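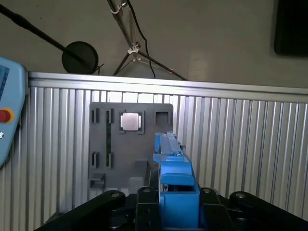
jovita_g
I can't agree with Hubert. Our shed in Etdale has a corrugated roof, and the noise in heavy rain is terrible without felt under it.

hubert_mosli
Felt keeps the damp, Jovita. I took mine away in June after 11 years and the wood below was black.

jovita_g
Then maybe your air gap was too small – mine is 31 mm and the boards are fine.

Noemí R.
Which screws do you both use? I paid 300 for the sheets and I am afraid to crack the coating.

hubert_mosli
With rubber washer, and not too tight. On the noise I can give Jovita a little bit right, on the felt no.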